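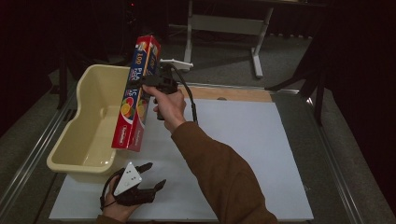
Kasbridge, 15th May

How to get an emergency passport when yours has gone missing abroad

Stop looking for it. You have checked the jacket eight times and the jacket has been very patient.

First, report the loss to the local police and ask for a written report with a reference number. Expect a wait. When I did this in February, the desk officer typed with 2 fingers and took a phone call between each.

Next, call your consulate before you go. Most see people by appointment only, and the one in Kasbridge shuts for lunch with real conviction. Ask what they want to see. Usually it's the police report, proof of citizenship (a photo of the old passport will often do), your travel plans and two passport photos.

Get the photos taken at a shop. Torben Voß, who was ahead of me in line, had cropped his from a wedding picture and was sent back out into the rain.

Bring the fee in the form they ask for. Mine was 1,910 in local money, cash, no change given.

Fill in the form in black ink, and leave the signature until the clerk tells you to sign.

Before you leave the counter, read every line of the new document. Anjani Subramaniam found her birthday had moved to the 26th - fixed on the spot, but only while she was still standing there.

Then call your airline with the new passport number.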